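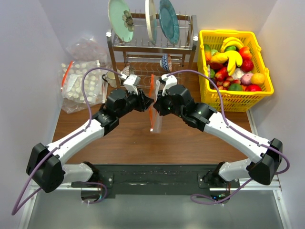 Two-arm bagging station at the Mallirora open day, with a clear zip-top bag between the grippers.

Fahy opens its Mallirora workshop to the public for the spring open day

MALLIRORA, April – Fahy opened its robotics workshop in Mallirora to visitors this month for a full day of demonstrations, short talks and tours. The company said 833 people came through the doors, up from 800 at last year's event. Admission was free.

The main demonstration was Altano, the company's two-arm tabletop system for handling household items. Sessions began at 10 a.m. and were repeated through the afternoon, with the last one starting at 4 p.m. The task chosen for the day was packing fruit into a clear plastic bag.

Bags are a difficult object for a robot to work with. A plate or a mug keeps its shape when it is picked up. A thin plastic bag folds, sticks to itself and changes shape each time it is touched, and clear plastic is hard for a camera to pick out against a table. Two arms have to work together, one on each side, to control the opening and carry the weight.

"We picked a job that everyone in the room has done at their own kitchen counter," said Niamh Rafferty, who leads the Altano project at Fahy. "People know what it should look like, so they can judge for themselves how the arms are doing. We would sooner have that than a task where they have to take our word for it." 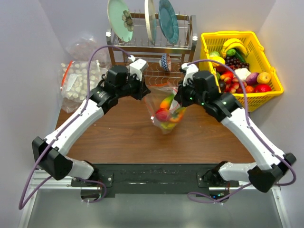 Fruit of different sizes adds to the problem. An apple and a mango do not settle the same way, and the load can shift after the bag leaves the table. Engineers from the project team stood beside the station during each session to answer questions on grip, timing and safety. Many of the questions came from school groups in the morning, and several visitors asked when a system of this kind might be used in stores or in home care. Fahy has not set a date for a commercial product.

Altano was developed over 3 years with support from Jidadberg, which supplies control software to the project. Enda Tully of Jidadberg gave a talk in the upstairs meeting room on how the two arms share information during a task.

"The arms can't be treated as two separate machines," Tully said. "If one of them pulls, the other has to know about it right away, or you lose the bag. Most of our work this past year has gone into that."

The workshop tour took in the assembly benches, the test area and the parts store. Tours were limited to 6 people at a time, and all places were taken by noon. Fahy said it will add more tour times next year.

Schools and community groups that missed the open day can ask for a visit during the fall term. Requests should be sent to the Fahy front desk in Mallirora with the size of the group and the ages of any children attending.

About Fahy
Fahy designs and builds tabletop robot systems at its workshop in Mallirora.

About Jidadberg
Jidadberg develops control software for multi-arm robots.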